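Astuvville Hall
Ladders, folding furniture and moving fittings: inspection checklist

Date of inspection: 12 Jan 2022
Carried out by: Shahnaz Kanagaratnam
With: Walter Cuadros (bookings)
Previous inspection: November
Copy to: Chaminda Patwary, Pui-shan Liao

Marks used: OK, no action. ACT, action needed, can stay in use. OUT, taken out of use and tagged.

Section 1. Portable ladders and steps

1.1 Skala stepladder, tag 3814
Stiles straight, no dents or splits: OK
Treads clean and tight: OK
Feet fitted and not worn through: ACT
Locking bar closes fully: OK
Label readable: OK
Comment: The rear left foot is worn on the outside edge. It still covers the end of the stile but will not last the year. Order a full set, as the old feet and the new ones are not the same height. Walter to order.

1.2 Skala stepladder, tag 1591
Stiles straight: OUT
Treads clean and tight: OK
Feet fitted: OK
Locking bar closes fully: OUT
Comment: Front stile is bent below the second tread. The bar goes over but does not seat. Tagged and moved to the locked store. Not to be straightened. The November sheet has this ladder as OK, so the damage is new. If any hirer reports a fall or a knock, please put it in the accident book even if it was weeks ago.

1.3 Kitchen hop-up
Top surface sound: OK
Non-slip strip: ACT
Comment: Strip lifting at one corner. Cut back and replace, do not glue down.

1.4 Storage of ladders
Hung on wall brackets, not leaning: ACT
Access clear: ACT
Comment: Stacked chairs were in front of the brackets again and the ladder was leaning by the fire door. Moved while we were there. The bookings email should ask hirers to return chairs to the marked bay.

Section 2. Loft access

2.1 Hatch
Hinges tight: OK
Catch holds hatch closed: OK
Pole hung in its clips: OK

2.2 Folding loft ladder
Sections unfold in order and sit square: OK
Side arms free of cracks: OK
Springs matched and hooked at both ends: OK
Pivot fasteners present and tight: ACT
Handrail fixed: OK

Comment: One pivot on the upper section has a nut that turns by hand. It has been nipped up for now, but the lock nut has lost its insert and needs changing. Nobody is to carry loads up until this is done. Asanka Ekanayake of Ekanayake Joinery has been asked to fit new lock nuts to both upper pivots.

2.3 Loft floor
Boards fixed down: OK
Edge of opening guarded on three sides: OK
Height of guard rail: 1000 mm, OK
Lighting works from below: OK
Comment: There is a box of old programmes too near the opening. Pui-shan is happy for these to go.

Section 3. Folding tables and trolleys
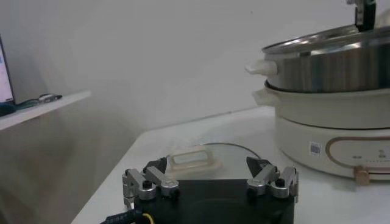

Folding tables are checked one at a time, upside down on a blanket, with the legs opened and closed twice. Most of the faults we find are at the hinge points, where a screw has worked loose and been lost. Look at every joint on both sides before passing a table. Where the screw heads are black and the links are silver, as in the photo, a fastener is easy to pick out. Our Dunero tables are painted one colour all over, screws included, so run a finger over each joint as well. Bare metal also shines under a ceiling light, which can hide a fine crack, so use a torch held low to one side.

3.1 Dunero tables, large
Tops flat and edges sound: OK
Leg braces lock open: ACT
Hinge screws all present: ACT
Rubber end caps on legs: ACT
Comment: The table with the ink stain has a screw missing from one brace. It can be used for displays but should not be used for the tea urn. Several end caps are splitting. Walter has spares in the office drawer.

3.2 Dunero tables, children's
Tops flat and edges sound: OK
Leg braces lock open: OK
Finger traps guarded: OK
Comment: No faults. The warning stickers are faded and could be renewed when the next order goes in.

3.3 Table trolley
Castors turn freely: OK
Brakes hold on the ramp: OUT
Straps sound: OK
Comment: One brake slips with the trolley half loaded. Trolley must stay on the level until repaired and is not to be used for moving tables to the annexe. Notice taped to the handle. Two people to move tables by hand in the meantime.

Section 4. Doors and windows

4.1 Main doors
Closers shut the door without slamming: ACT
Hold-open hooks secure: OK
Comment: Left closer is too fast. Adjust.

4.2 High windows
Winding gear turns: OK
Restrictors fitted: OK
Handle kept on its hook: ACT
Comment: The handle was found in the kitchen. Please do not use the broom on these windows. The paint is already marked from it.

4.3 Serving hatch shutter
Runs freely: OK
Stays up when raised: OK
Bottom bolt engages: OK
Comment: Stiff for the first part of its travel. Dry spray only in the runners, no grease.

4.4 Sliding partition
Track clear: OK
Floor bolts drop fully: ACT
Comment: Middle bolt hole is full of grit. Vacuum it out before the next badminton booking.

Actions

Walter Cuadros: feet for ladder 3814, end caps, grit strip for hop-up, wording for bookings email.
Asanka Ekanayake: loft ladder lock nuts, trolley brake, left door closer, missing table screw.
Pui-shan Liao: clear programmes from loft once the ladder is repaired.
Chaminda Patwary: approve replacement for ladder 1591. Until it arrives, anyone changing lamps in the main room should use 3814 and have a second person at the foot.

Comments added after circulation

Chaminda: Replacement ladder approved, same size as the old one please. What happens to 1591?

Shahnaz: Cut through both stiles before it goes to the tip, so it can't be taken and used.

Pui-shan: The broom was me. The handle is back on its hook.

Walter: End caps done on the large tables. I am short of 2 and will add them to the ladder feet order.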